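Lay Readers in Small Parishes: Term Project Report
Keisha Yazzie and Hollis Lyons
April 1, 2020
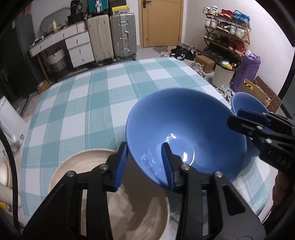
Our project looked at how Catholic parishes without a resident priest choose and train their lay readers. We sent a questionnaire to nine parishes in the Brolgate area and got eight back. The largest has 1,000 registered members.

Most of the parishes ask for a short course before a person reads at Mass. Two leave it to the visiting priest, who may meet a new reader only on the morning itself. Anika Gallagher, a parish secretary, told us her list had not been updated in years – some of the people on it had moved away.

We had planned to visit three parishes in person but did the interviews by phone. Questions 4 and 5 overlapped, so we combined the answers. The questionnaire is in Appendix A.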